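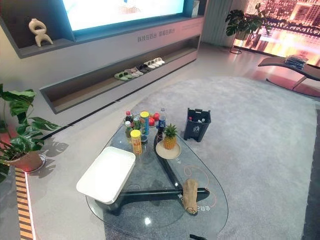 October 2023

Back on the parametric joinery definition after a week of doing other things, and of course the first thing it did was throw red components all over the canvas. The Suninon plug-in had updated itself while I wasn't looking, and the Python side of it no longer finds its own helper module. Same code, same file, same machine as far as I know! What I'm after is modest: one definition that takes a wall length, a ceiling height and a screen size and gives me back a media wall with a recess, an open niche off to the left and a long low shelf underneath, tall enough for a row of slippers, and then pushes the panels out as a cut list the rest of you can open without calling me over. The geometry has been fine since May. Everything around the geometry is the problem.

So, notes, mostly so I don't do this a third time.

First go: reinstall the plug-in from the package manager. No change. It says it's installed, the tab shows up, the icons are all there, and the moment the script component tries to import the helper it falls over with the "No module named" line. I restarted twice because I never trust the first restart.

Second go: pip. I opened a terminal, ran the install, got a cheerful success message and no difference whatsoever on the canvas. This one cost me most of the morning and it's embarrassing, because I've written it on the whiteboard before. The script component doesn't use the Python I have on my path. It uses its own interpreter with its own folder, and whatever I install from the terminal lands somewhere it never looks. I printed sys.path from inside the component and there it was, a list of folders and not one of them the one I'd been filling up.

Third go, and the one that worked: copy the helper folder straight into the scripts directory the component does look in, then delete the compiled leftovers from the old version. That second bit matters. I did the copy without the delete and got a different error (something about an attribute that doesn't exist), which was the old compiled file being picked up ahead of the new source. Cleared those out, restarted, and the component went grey. Lovely colour, grey.

Where the folder is: open the script editor, go to the options, the module search paths are listed there. Don't go hunting through the user folders by hand the way I did. If you're on the older workstation by the window, the path has a space in it and the plug-in doesn't cope, so add a second search path with no spaces and put the folder in that one.

Then the data tree business, which I'd forgotten was waiting for me. The panel list comes out of the geometry cluster as a tree with one branch per bay, and the exporter wants it flat. If you flatten it at the exporter you lose which bay each panel came from, and the labels all start again from 1. If you graft it earlier you get a separate file for every single panel, and I now have 90 tiny files in the output folder to prove it. What I've ended up doing is building the label string inside the cluster, while the branch path is still known, and flattening both lists together right before export. It's ugly – there's a wire that goes most of the way across the canvas – but the labels match the panels now. I checked a handful by hand and they were all right.

Units. Please, everybody, check units. The Fuentealba file came over in centimetres and my definition assumes millimetres, so my first proper export was a cabinet you could lose behind a stapler. I've put a panel at the far left that reads the document units and shouts if they aren't millimetres. It doesn't convert anything on its own. I did think about it, but I'd sooner get shouted at than have it quietly scale something.

Speed is still poor. A full recompute on the Platarus layout takes 40 seconds and nearly all of that is one boolean, the one that subtracts the recess from the carcass. I tried swapping it for a split and a sort by area, which came down to 5 seconds, but on the wider walls it sometimes keeps the wrong piece and you end up with the plug and no wall. Sorting by distance to a known point on the back face ought to be sturdier. Haven't done it. For now there's a toggle marked "slow and correct" and I'd leave it on for anything going to the saw.

Shelf height is still a plain slider. I'd like it to be driven by what's being stored, so you'd pick "shoes" or "boxes" and it would set the clearance itself, but every time I start on that it turns into a dropdown with dependencies and I go and make a coffee instead. If someone fancies a go, the input is already named and sitting in the blue group.

Saved as Stilance_wall_v2 on the shared drive, in the definitions folder. I haven't touched the old version, it still opens, and it's still broken in the way described up top. The helper folder is zipped next to it. Don't let the package manager update anything until I've tried the new release on the spare laptop.

Still to do: the distance sort, edge banding as a separate column in the cut list, and find out why the preview mesh turns inside out when the niche is set to zero width. I suspect the last one is just me not guarding against zero.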